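6 December 2024
39 shares | 12 comments

The Night Ferry Still Has a Piano

Kazimiera Laskowska sold her car before she bought her first ticket to Griltport. She wanted to learn if a person can live on the coast without driving, and the ferry from Gitidcombe was her only connection. It leaves in the evening and comes in before breakfast. When I met her in the lounge in October, she had made the crossing so often that the cook already knew her soup.

I am not a good sailor. I grew up far from any sea, and my idea of a ship came from films, where there is always a band and a storm. The Vovemel has no band. It has a piano with two dead keys, a shop that sells batteries and chocolate, and a long corridor where the truck drivers walk in their socks.

The drivers are the real owners of this ship. They eat early, they sleep early, and they don't look out of the window. One of them told me that in 17 years he has seen the sunrise from the deck only once, and it was by mistake – the fire alarm had a fault.

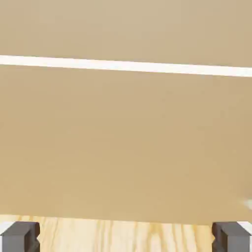

The company, Henriques, wanted to stop the night crossing two winters ago. The day boat is faster and carries more cars. But the night boat carries fish, mail and people who cannot lose a day of work, and those people wrote letters. Laskowska wrote one also. She didn't keep a copy, and she regrets it a little, because she thinks it was the best thing she wrote that year.

A cabin costs 39 dollars outside the summer. For this you receive a narrow bed, a blanket of wool and a small lamp. The engine you hear all night. At first it disturbed me very much, then around midnight it became something like rain, and I slept until the bell.

In Griltport it was still dark. The trucks went off first, and the walking passengers waited behind a rope with their bags. Somebody was playing the piano upstairs, going around the dead keys.

Laskowska had a bus to catch. She gave me the rest of her chocolate and went down the ramp.

We use cookies to improve your visit. Accept | Manage settings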